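Moving In With 32 Boxes and a Grudge

Tarun Uniyal has changed apartments 3 times in as many years, and he would like it known that he does not enjoy it. "People think I must be good at it by now," he says. "I'm good at it the way some people are good at being sued."

His latest place is in a building called the Skirau, which he picked over a nicer one because the rent was 2,492 a month instead of 2,820. The difference, he figured, would go into savings. It went into takeout. "For the first month I owned one fork, and I knew it personally," he says.

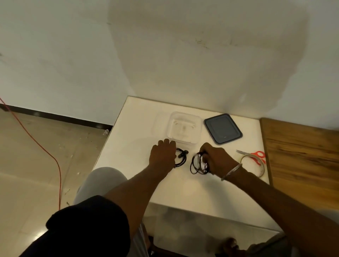 Uniyal has firm views on what order to do things in. Bed first, shower curtain second, and books last, no matter how much you want people to know you have them. He also believes in living with a place before fixing it up. He is in no hurry to paint, for instance, and a faint dark scuff on a white wall above a white table strikes him as a fair start. "A clean wall makes me nervous. I know I'm going to be the one who ruins it." The landlord, a Mr. Saxena, has offered to send a painter in February. Uniyal has not called back.

What he did call about was the boxes. The movers, an outfit named Istell, delivered 31 of the 32 and asked him to sign for all of them. He signed. "I was tired and the man had a nice pen." The missing one held his winter coat, a rice cooker and his tax papers, and it spent nearly a month in the back of a truck, seeing more of the country than he has.

He got it back in the end, along with a box of someone else's Christmas lights. He mailed those off to their owner and never heard a word — "not even a card, and they're clearly Christmas people."

Does he have a trick for packing? He does, and it is to use less tape. Whatever you wrap tonight, he says, you will be hacking at with scissors in the morning, in a bad mood, before coffee.
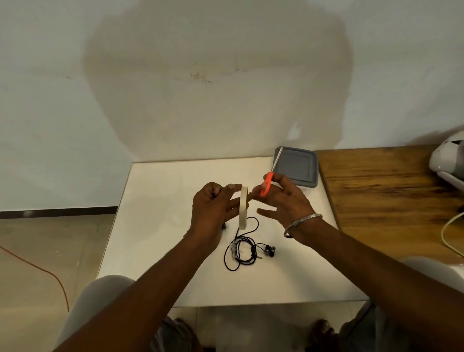
The next move

There isn't one, officially. He has kept the boxes flat behind the couch.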